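An afternoon at the Hinside open workshop

I've wanted to get to Hinside's open workshop since they moved out to Mutholm, and in May I finally booked the train and went. I came home with sore feet, a free pen and a head full of computer guts. What a good day!

The thing I'd gone to see was Kulus, their add-on kit for robot arms that do fiddly bench work. You get a two-finger gripper, a wrist camera, a set of fixtures and the software that ties them together. The pitch is that a small refurbishing shop could buy one, bolt it to a table and have it fitting parts into old desktops by the end of the week. I run a two-person repair business, so my ears were well and truly up.

We started at 11 with coffee in the front office, then went through to the cells. They're smaller than I'd pictured from the brochure, and much quieter. You can stand beside one and talk in a normal voice, and we did, for ages.

The part I liked best was the fixture. Everything going into the computer has its own holder, so the arm goes to the same spot for the same part each time. The processor sits up between a pair of brackets, the hard drive has its own bracket off to the side, and the narrow slots take the thin stuff. It's such a plain idea, and I've been tipping my parts into an ice cream tub for years.

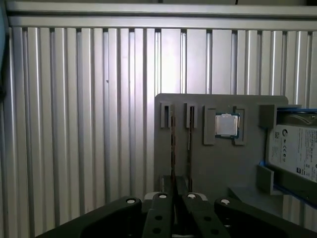
Mieczysław Kwiatkowski thought the holders were the best value in the whole kit, and told me he would happily buy a set for his human staff and leave the arm for later. He had a point. The fixtures are sold separately, and there's a catalogue of 241 of them for different parts and brands, with more on the way. If you have an odd part you can send in a sample and they'll draw one up for you (there's a fee, and the wait was two weeks when I asked).

My favourite bit of the software was the teaching screen. You move the arm by hand to where you want it, tap a button, give the spot a name, and carry on to the next one. I had a go and named mine after my dog. It took me a few tries to get the fingers lined up the way I wanted, and the staff were very patient about it. The screen itself could use bigger buttons. I also found the colour coding hard to follow, with two greens that looked the same to me under the workshop lights.

Then came the desktop job, and I could have stayed there until closing. The tower lies on its side with the panel off, processor socket open and both memory slots bare, and the gripper brings a memory stick over held level. Memory is what I was most curious about, as I've trained a few juniors and it's the step where they all get nervous. There's a knack to feeling when a stick has gone home. Kulus has a force setting for each part, and you can lower it as far as you like while you're testing.
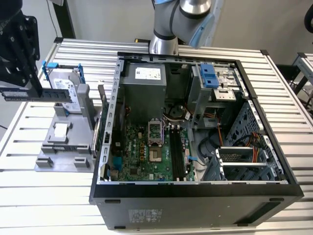

Can the kit be used with an arm you already own?
It fits most mid-sized arms through an adapter plate, which is ordered separately, and Hinside will check your model before you pay for anything.

I had a long chat about support as well. Updates are included for the first two years, then you pay yearly. Spare finger sets are kept on the shelf at Mutholm, and the fingers come off with ordinary tools, so you could swap them at your own bench. The manual is a proper printed one, with a spiral binding that lies flat. I was more pleased about that than I probably should have been.

A few things I'd want sorted before ordering. The table takes up more floor than my back room has to spare. Cables are still a job for a person, and in the machines I see, cables are half the work. I'd also like to watch a full shift's worth of mixed models go through, old and new, scuffed cases and all.

If you're going, the 1401 bus stops near the gate, and the bakery on the corner does a very fine cheese scone. Shahzad Baloch is taking names for the next visit, and mine is already down.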